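Review: Prirel towel-folding cell, seen at the Tristent open day

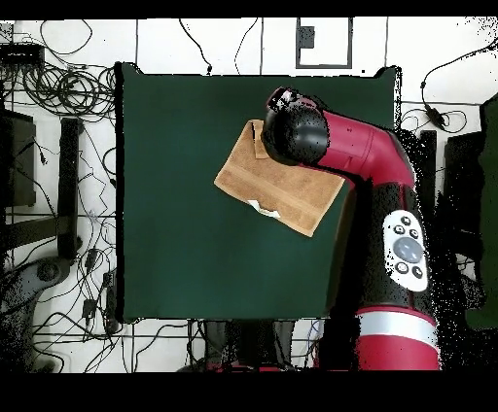
Tristent ran its open day on a Sunday in October, and the Prirel cell was on from late morning until closing. I stayed at it for most of the afternoon. The price on the handout was $2379 for the software license and calibration kit, arm not included. Purnatico sells the same kit with an extended support plan.

Setup. The arm works over a dark green cloth laid on a white surface. Chae-won Ok, who ran the demonstration, said the cloth is part of the calibration and should not be swapped for a lighter one. A tan towel stands out well against it. I asked about white towels and was told they work, with a slower first pass. None were run while I was there.

Grasping. The gripper comes down on a corner, presses, and pinches up a fold of fabric. On terry cloth this is the hard part, and Prirel handles it competently. Of 27 attempts I logged, 17 produced a usable grip on the first try. Most of the misses were at corners where the woven band runs close to the edge. The stiffer weave slid out from under the fingers. On a miss the arm backs off, looks again and shifts its target inward by a small amount. The retry usually holds.

Tags. A sewn-in tag near a corner is treated as part of the towel outline. Twice the planner chose the tag side as its reference edge and the finished fold came out skewed. Ok said a mask for tags is planned for the next release. I would wait for it if your linens are labeled.

Speed. Slow. A full fold took roughly 2 minutes with no retries. The Okeke folder I reviewed last spring is much faster but needs the towel fed flat, by hand, into a slot. Prirel can start from a towel that is already folded and lying at an angle, and it will correct the angle before going on.

Controls. The arm can be guided by hand to teach new positions, and the software saves each one with a name you type in. Names are limited to a single word. The log viewer is plain text and opens quickly. There is no export except copy and paste.

Cabling. Plan for more of it than the handout drawing suggests. Leave space beside the work area for the control box and the slack, and buy cable ties.

Documentation is a single PDF. The calibration chapter is good. The chapter on error codes lists the codes without saying how to clear them.

Rating: 3.5 out of 5 for labs and training rooms. I would not put it in a working laundry at the current cycle time.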